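Altetdale Neighbourhood House - Chores and Machines Working Group
Minutes of the June meeting, held in the back room at 7.15 pm

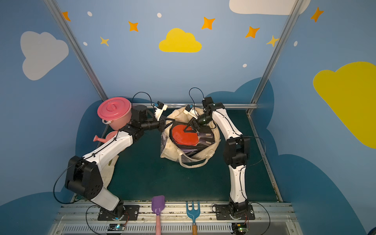
The group met to settle one question before the budget goes up to the House: can a machine take over any of the tidying and packing at the toy and sports library yet, or should the money go on more paid hours? Purificación Lozano took the chair. She reminded members that the library lends out kits in bags and that most of the work is at the return end, when everything has to be sorted, checked and put back. She used the tote of paddles as her case. Getting a gripper down to the red paddle on top is one job, she said, and getting at the darker ones in the same bag is another, with a soft rope handle flopped out the front of it. Members agreed that soft bags should be listed separately from hard tubs in anything we write.

Apologies
Received from the Illcombe branch.

Minutes of the last meeting
Accepted with one change. The library opened in 1986, not 1968 as recorded.

Item 1. What the chores are
The list drawn up in autumn was read through. It now covers emptying bags, packing bags, rinsing garden and sand toys, wiping down, folding cloths and putting tubs back on shelves. The library holds 146 kits. Packing was moved to the top of the list as it takes the most time. Folding was left on, although two members thought it the least likely to be done by machine any time soon. One said the cloths could go in a drawer unfolded and no borrower would mind.

Item 2. Reports from visits
The member who went to Romberg reported on the warehouse there. The machines move sealed cartons all day and do it well, but people still do the mixed returns by hand. She asked the shift lead if that would change and was told to ask again in a few years.
Echevarría, the laundry, has a folding machine for flat sheets. Staff feed it by hand and pull out anything with elastic.
There was discussion about whether either visit tells us much. Our kits are small, all different and often come back with pieces missing. A person notices that a rake is missing when packing the sand set. It was felt that a machine would need to do the checking as well as the lifting or we would be paying for both.

Item 3. Cost
No firm price yet for any machine. Extra hours through to the end of the year would be 33 in total at the current rate. The chair asked that the two be compared on the same sheet, with repairs and floor space included. A member pointed out that somebody would still have to be in the room to help when a piece gets dropped.
The House has set aside up to $500 for trial costs. This can't be carried over.

Item 4. Decision
Agreed that no machine be bought or leased this year. Agreed to put the extra hours to packing and checking. The question of a trial with hard tubs only was left open - four in favour, three wanting more detail first.

Actions
Chair to write up the chore list with times against each job.
Illcombe to be asked how they handle mixed returns.
Label wording for bags and tubs to come back to the next meeting.

Other business
The hot water in the kitchen is slow again. Reported to the office.

Meeting closed 8.40 pm. Next meeting in August, same room.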